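Informe final de proyecto
Asignatura: Metodología de la Investigación Educativa
Título: El acompañamiento en la escritura del trabajo de fin de máster. Estudio de caso en la Facultad de Suludby

1. Introducción

El presente informe recoge los resultados de un proyecto de grupo sobre el acompañamiento que reciben los estudiantes de máster mientras escriben su trabajo final. El tema se eligió en octubre, después de comprobar que en nuestra propia titulación los plazos de entrega se prorrogan con frecuencia y que la guía docente dedica apenas un párrafo a la fase de redacción.

La pregunta de partida fue la siguiente: ¿qué tipo de ayuda utilizan los estudiantes cuando se bloquean escribiendo, y en qué momento la piden? No se ha intentado medir la calidad de los trabajos ni comparar a unos tutores con otros.

2. Contexto

La Facultad de Suludby ofrece dos recursos de apoyo a la escritura. El primero es el taller Rimora, de asistencia voluntaria, que se celebra los jueves por la tarde. El segundo es Stinitora, una plataforma interna donde el estudiante sube borradores y recibe comentarios de su tutor. Los dos dependen del mismo departamento, pero se gestionan por separado y no comparten calendario.

Además, existe el fondo Alaoui, una pequeña ayuda económica para imprimir cuestionarios y pagar desplazamientos. La incluimos porque varios entrevistados la mencionaron al hablar de los retrasos, aunque no tenga relación directa con la redacción.

3. Método

Se envió un cuestionario en línea a 200 estudiantes matriculados en el trabajo de fin de máster. Respondieron 32. De ellos, siete aceptaron una entrevista individual, que se hizo en las salas de estudio de la biblioteca o por videollamada, según la preferencia de cada persona.

El cuestionario tenía una parte cerrada, con preguntas sobre frecuencia de uso de los recursos, y una pregunta abierta: «Describe la última vez que dejaste de escribir y qué hiciste después». Las respuestas abiertas se leyeron dos veces por separado y se agruparon en categorías. Cuando no hubo acuerdo entre los miembros del grupo, la respuesta se discutió en reunión.

Las entrevistas se transcribieron sin nombres. Se eliminó también el título de los trabajos, ya que en grupos pequeños bastaría para identificar al autor.
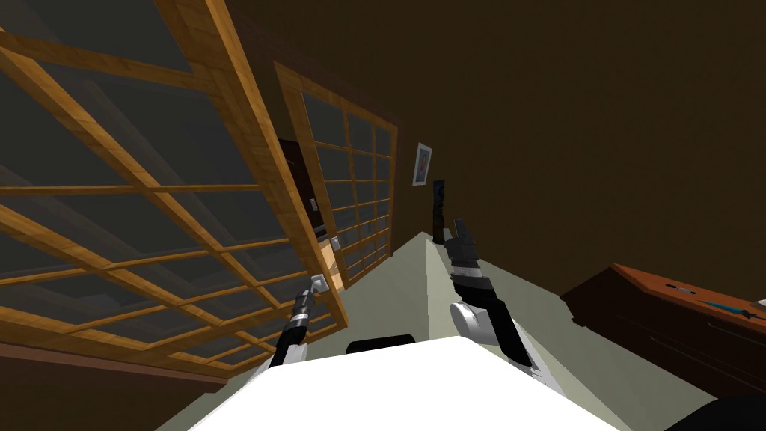 4. Resultados

4.1. Cuándo se pide ayuda

La mayoría de quienes respondieron pide ayuda tarde. El patrón más repetido es escribir un capítulo completo, revisarlo varias veces a solas y enviarlo cuando ya no se sabe qué corregir. En las entrevistas apareció la idea de que mandar un texto a medias es una falta de respeto hacia el tutor. Ningún documento de la facultad dice eso, pero tampoco se aclara en qué estado debe estar un borrador.

4.2. A quién se pide

El primer recurso son los compañeros. Después viene el tutor y, bastante por detrás, el taller Rimora. Quienes asistieron al taller lo valoran bien, sobre todo el rato dedicado a escribir en silencio. Los que no asistieron alegan el horario o creían que era solo para estudiantes de primer año.

Stinitora se usa más para cumplir con la entrega que para trabajar sobre el texto. Varios estudiantes prefieren el correo electrónico porque la plataforma no avisa cuando hay comentarios nuevos.

4.3. Tipo de dificultad

Las dificultades descritas se reparten en dos grupos. Unas son de organización: no saber por dónde empezar, cambiar el índice varias veces, perder referencias. Otras tienen que ver con el registro académico, en especial con el marco teórico, que muchos escriben como una sucesión de resúmenes. El capítulo de método se menciona poco.

5. Discusión

Los datos apuntan a que los recursos existen pero llegan en un momento poco útil. Rimora empieza cuando muchos estudiantes todavía no tienen texto y termina antes de la fase de revisión. Un calendario ligado a las entregas parciales resolvería una parte del problema sin aumentar las horas.

También convendría acordar por escrito qué es un borrador. En las entrevistas, los estudiantes cuyo tutor lo había explicado desde el principio enviaban textos más cortos y más a menudo.

6. Limitaciones

La tasa de respuesta es baja y es probable que contestaran los estudiantes más interesados en el tema. No se entrevistó a ningún tutor. El cuestionario se envió en plena época de entregas, lo que pudo influir en el tono de algunas respuestas. Por todo ello, los resultados no deben extenderse a otras facultades.

7. Trabajo pendiente

Queda por analizar la relación entre el empleo a tiempo parcial y los retrasos, que se preguntó en el cuestionario y no se ha incluido por falta de espacio. El modelo de cuestionario y la tabla de categorías se entregan en el anexo.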